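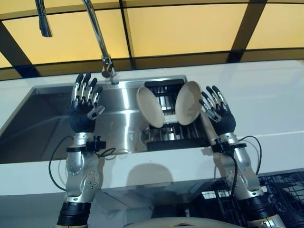

Two robotic hands, open, at a kitchen sink.

District Elections in Marnlow: Frequently Asked Questions

Reading time: 2 minutes

What will we vote on?

The question on the ballot is if the city of Marnlow should elect its council by districts. Today all council members are elected by the whole city. If the measure passes, the city will be divided into 6 districts, and each district will choose one member. In addition, two members will still be elected by all voters.

Is the mayor also affected?

No. The mayor is elected by the whole city, as before. The measure does not change the powers of the mayor or the length of the term.

Who will draw the map of the districts?

The text of the measure gives this work to the city clerk, together with a panel of residents chosen by lot. A person who holds an elected office, or who works for a candidate, can not be on the panel. The council may accept the map or send it back one time with written reasons. It may not draw its own map. In our opinion this is the strongest part of the proposal, and we are surprised that it is discussed so little.

Will Hirketti be one district?

We receive this question very often. The measure does not name any neighborhood, so we can not promise it. It says that the districts must have nearly equal population and that neighborhoods should be kept together where it is possible.

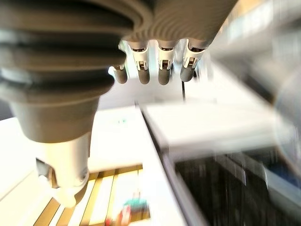
People who live on both sides of Hegazy Street have a real reason to ask. Depending on where the line goes, they could vote with Hirketti or with the downtown. We advise them to come to the map hearings and speak about it, because the panel must give a written answer to every comment that concerns a boundary.

How does a candidate get on the ballot?

A candidate for a district seat will need 200 valid signatures from registered voters of the same district. For a citywide seat the number is 900. Please note that a signature from outside the district is not counted, even if the person is registered in Marnlow. The candidate must also live in the district on the day of filing.

Why do you support the change?

A citywide campaign is expensive. You have to print for the whole city, mail to the whole city and knock on doors in places where people have never heard of you. In a district a candidate can walk to most of the voters. We also think that a resident should know which member to call when the street is flooded -- today the call goes to everyone, and everyone can say it belongs to somebody else.

What do the opponents say?

Their main argument is that district members will think only about their own streets and trade votes with each other. It is a serious argument and we do not want to hide it. The two citywide seats were put in the measure for this reason. Whether they are enough, each voter has to judge.
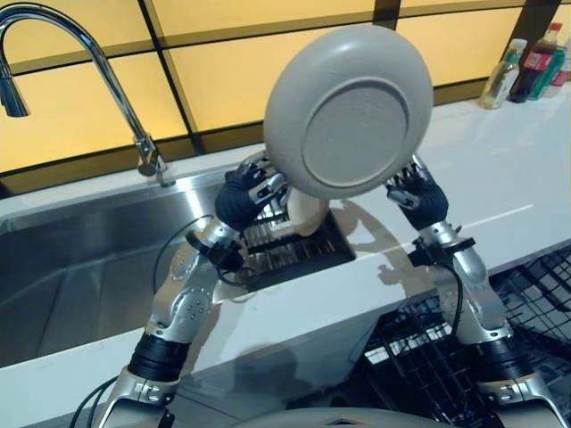 One reader has written to us that she will vote no, as she now helps to choose every member of the council and would afterwards choose only a few of them. She also asked why a city of our size needs any borders inside it. Our reply was that her votes will be fewer, it is true, but the vote for the district member will weigh more. She was not convinced, and we print her objection with her permission.

Do I have to register again?

No. If you are registered in Marnlow at your present address, you do not have to do anything. If you have moved, please correct the address with the clerk's office.

Where can I read the full text?

Paper copies are at the clerk's counter, which stays open later on Wednesday. The same text is on our Broveo page, with the changes marked. Please read the text itself also when you agree with us -- a FAQ is always shorter than the law.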